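Speaker notes: "What did the planner know, and when?"
Casimiro Nieto, 19 June 2021
Slot is 40 minutes with questions. Skip the section on logging formats if the previous talk runs over.

Slide 1. Title

Say hello, thank Dorothy Bickerstaff for the invitation. Say up front that I write planning software for a living and that most of my complaints today are about code I wrote or approved.

Slide 2. The number everyone quotes

Put up the figure from our February report: 2,122 grasp attempts logged, 2,022 marked as successful. Let people do the subtraction. It's 100 failures, and a room full of engineers will think that's pretty good for a two-handed setup with jointed fingers.

Then ask who marked them. The answer is the software. Claketti, our task runner, writes "success" when the fingers stop closing before they reach their limit and the motor current stays above a threshold. It means the hand closed on something. It could be the bottle. It could be the edge of the board or the other hand.

Pause here. Don't rush to the fix, I don't have all of it.

Slide 3. What the pieces are

Keep this short. Three parts:

Koval does perception. It takes the head camera and returns a list of objects with poses.
Lodis is the planner. It takes the list and returns arm and finger motions.
Claketti runs the motions and keeps the log.

Each one was tested alone and each one passed. I've stopped finding that comforting. Koval was tested on still pictures, Lodis on perfect poses typed in by hand, and Claketti on recorded motions with nothing on the table.

Slide 4. The bottle on its side

Leave this up for the next few minutes. Ask the room what the planner should do next, and wait for three or four answers.
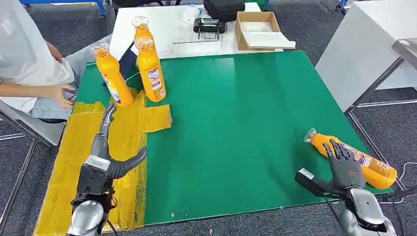

Right hand on the fallen bottle, other bottles upright on the yellow tape.

People usually say "pick it up." Fine. Which end? Does the hand lift it lying down and turn it in the air, or tip it up against the board? Lodis doesn't choose between those in any way I'd call reasoning. It scores candidate motions and takes the cheapest, and the cheapest is very often the one that starts from wherever the hand already is.

Second question for the room: from this view, how would you know whether the hand has a grasp? The fingers lie right over the label, and the label is most of what Koval uses to tell which way a bottle is turned. The closer the hand gets, the less the camera can tell us. We handle that by freezing the last good pose and trusting it. I approved that decision and I don't like it.

Third, the bottle at the back of the standing group. Most of it is hidden behind its neighbor. Koval will happily report a full pose for an object like that, base included, with a confidence score beside it. Ask what the score means. Iñaki Barroso went looking in the code and found it was the detector's score for "is this a bottle," passed along unchanged and read by the planner as "is the pose right." Those are different questions. We had been planning on it for months.

Slide 5. Things I was told would fix it

A bigger model. We tried one. The poses got smoother over time, and the wrong ones got smoother too, so they were harder to spot in the log.

More data. Maybe. Purificación Bermúdez makes the case for it better than I do and she'll probably make it from the third row. My objection is that our labels come from the same Claketti rule as on slide 2, so more data means more of that rule.

Touch sensing. I want this one to work. So far our readings drift enough that we retune the threshold by hand, and then we're back to one person's opinion stored as a constant.

Slide 6. What we changed

Koval now has to report "don't know" for any part of a pose it can't see, and Lodis has to accept that. This broke a lot of code — budget a minute for the story about the default value of zero.

Claketti no longer writes "success." It writes what the motors did, and a separate check after the hand has moved away decides whether the bottle is where the plan said it would be.

Araceli Ibarra reviews a sample of those checks by eye. It's slow, and it's the only part of the log I'd defend in front of a customer.

Slide 7. Where that leaves the number

Don't give a new success rate. Someone from Brevell will ask for one. The old log can't be rescored, and the new one is too short to mean much.

Questions

Likely: "Why not add a wrist camera?" Answer: we may, and it will need its own calibration, and I'd like to see one camera used properly first.

Likely: "Is the planner open source?" Answer: no. Point them to Iñaki for the log format.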